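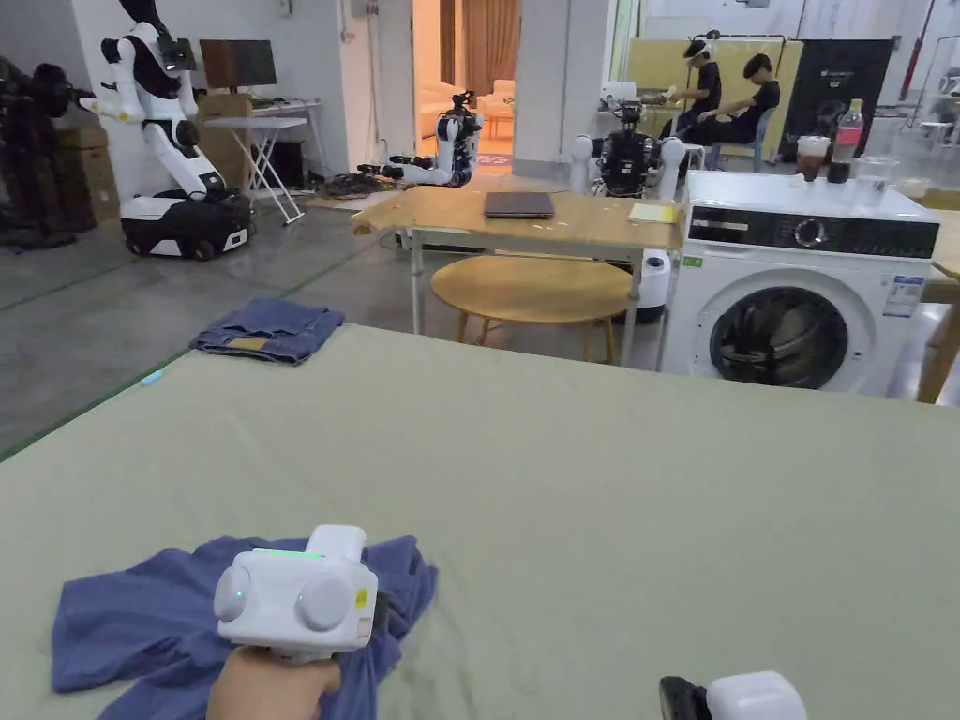
What is a hand-held gripper trial?
It is a comparison of robot fingers in which a person does the carrying and the robot's arm is left out of it.

The Zundano trial, written up by Divina Dizon on 07/06/2018, set two finger designs against each other on the least cooperative of materials, clothing. The Wanus finger was stiff and cheap. The Raju finger was curved and padded, and cost more than anyone wished to discuss.
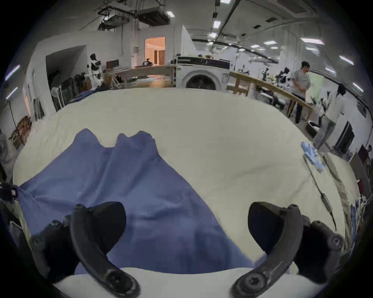 Each design was given 307 attempts at lifting a garment by one edge. Wanus dropped 119 of them, several on the same shirt, which acquired a reputation. Raju dropped 13, and its supporters became hard to sit near at lunch.

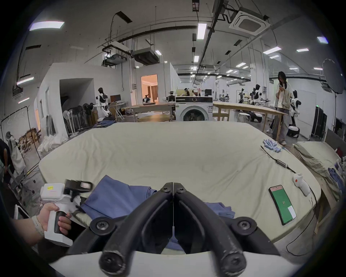 Scoring followed the Kultberg rules, drawn up in March for folding towels. A lift counted if the cloth stayed up for a slow breath. The rules did not say whose breath, and a later edition supplied a timer. 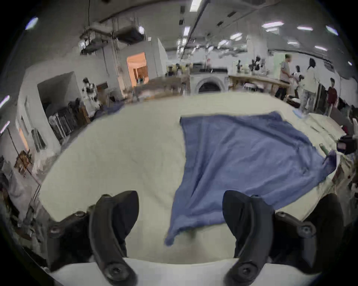
Critics noted that a human wrist forgives a good deal that a motor will not. Dizon agreed, and repeated the work with both designs bolted to an arm. Raju's lead shrank, the shirt was retired, and the Wanus finger remains in use for boxes.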